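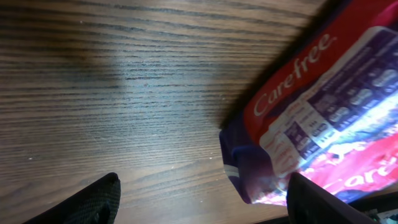
Importing sesame, where did the margin go?

dewanti_s
Second season bringing in hulled sesame for my little bakery supply business. Last February I paid for 20 bags and had money left over. Same order now and I'm basically working for free! Is anyone else seeing this, or is my supplier at Mangubat having a laugh?

keegan_l
Freight. Check your invoice, I bet the seed price barely moved. I got charged 728 for handling on a load I could have carried myself (well, nearly).

norbert.v
Disagree with Keegan. Hulled went up on my sheets and natural didn't, so somebody is charging more for the hulling. I switched half my order to natural and my customers didn't blink.

dewanti_s
Mine would blink, Norbert. They put it on white rolls. Keegan, handling was 130 on mine, so I don't think that's it.
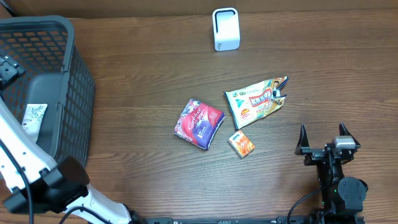
Gray basket on the table, with a leafy-print package in it.

kamarul_p
Who's your broker? I used Dostix for a year and they tacked on a "small lot" fee every single time. Moved to Prorkix, the fee went away, but now I wait longer for paperwork. Pick your headache.

keegan_l
Prorkix lost my plant health certificate and the bags sat at Nulldale over a weekend. Never again.
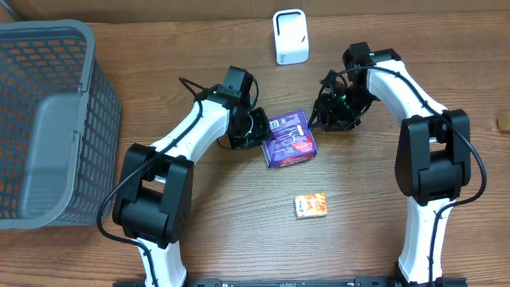 kamarul_p
Sorry that happened, but one lost paper doesn't make them worse than Dostix. I've had maybe one late file with them, and they called me on a Saturday to sort it out.

norbert.v
You could split a bigger lot with someone. Once I got to about 600 kilos the price per kilo came down enough to notice.

dewanti_s
I don't have the storage, but sharing might work. Kamarul, are you ordering this spring? I'll dig out both invoices tonight and compare them line by line.

kamarul_p
Yep, hulled, same as you. Send me a message.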